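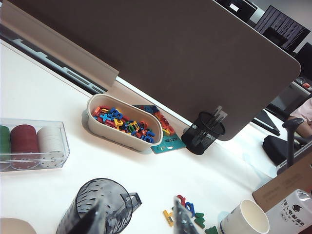
Halliday Pinball Deluxe review

I have been playing Halliday Pinball Deluxe on my phone and tablet for most of the month, and before that I put a lot of hours into the original. This review covers the paid version. There is a free download with one table and ads between games, and I would try that first, but I won't say much more about it.

You get four tables. Rultemness is a haunted railroad station, Jundisholm is a fishing town, Zidden is set on a moon base, and the fourth is just called Classic and is done up like a machine from the 1960s, with chimes and score reels. Rultemness and Classic were in the first game. The other two are new.

Controls

Tap the left half of the screen for the left flippers and the right half for the right ones. Pull down on the plunger to launch. To nudge the table you swipe, or you can turn on tilt control and shake the device. I turned that off after one evening. It picked up every small movement when I was sitting on the couch and kept ending my ball with a tilt penalty.

The flippers respond quickly on my tablet. On my older phone there is a slight delay, and it's enough to matter on Zidden, where the ball moves faster than on the other tables. Turning off the reflections in the graphics menu fixed most of it. A Bluetooth controller also works, with the flippers on the shoulder buttons, and you can change every button. I ended up playing this way most of the time.

Ball physics

The first game had a floaty ball. It would hang near the top of the table and drift down, and you could trap it on a raised flipper nearly every time. The new one is heavier. Dead bounces work the way they should, and backspin off the rubber posts looks right to me. Ramps need a clean shot now, so my scores dropped for the first week.

There is still one odd thing. On Jundisholm the ball sometimes stops dead behind the lighthouse target. The game waits 10 seconds and then kicks it loose, so you don't lose anything, but it has happened to me often enough that I notice it coming.

The tables

Rultemness is the best place to start. The two ramps are wide, the goals are printed on the table, and the ghost train multiball starts after you lock three balls. It also has the most generous ball save.

Jundisholm is slower, with a lot of small targets along the sides. You collect boats, send them out, and bring them back before a storm timer runs out. I liked it more the longer I played. The music is one short accordion loop, though, and I switched it off.

Zidden is hard. The outside lanes are wide open and the center drain is a real problem until you learn to leave the left flipper down on the return. Good games are over quickly, bad ones even more so. The low gravity mode, where the ball goes slow for a short time, is fun to look at but I've never scored much in it.

Classic has two flippers, five bumpers and almost nothing else. A score of 4000 is a good game on it, while the other tables hand out millions. My kids skipped it. I play it more than any of the others.

Extra modes

Each table has a list of challenges, such as hitting a ramp five times with one ball or playing with the flippers hidden. There are 55 in total. Some are clever and some are just long. Finishing them earns coins, and coins buy ball designs and flipper colors. You can buy coins with real money too, at 300 for the smallest pack, but nothing you get for them changes how the game plays.

Up to four people can pass one device around, each with a turn per ball. Online play is limited to leaderboards and a weekly tournament. The friends list works, although you have to add people by typing in a code. My friend Ewan Cairns is at the top of mine on three tables and I don't expect to catch him.

Problems

The camera is the thing I like least. The default view follows the ball up and down, and on a phone it moves so much that I lose track of the flippers. Pick the fixed view under Options – it's the third one – and leave it there. The setting goes back to default after every update, at least it has both times so far.

Multiball on Zidden crashed twice on the older phone. It has never crashed on the tablet. Scores from a crashed game are not saved.

The text on the score display is small in portrait mode, and there is no way to make it bigger. Landscape is easier to read but you see less of the table.

Battery use is high. A full charge on my tablet lasted about half as long as it does with video.

Should you buy it?

If you own the original and mainly liked it for easy, long games, the free table will tell you whether the heavier ball bothers you. Anyone who wants something closer to a real machine should get the paid version. I'd give it four out of five. A fifth table is listed as coming in October, and the menu says owners of the paid version will get it at no extra charge.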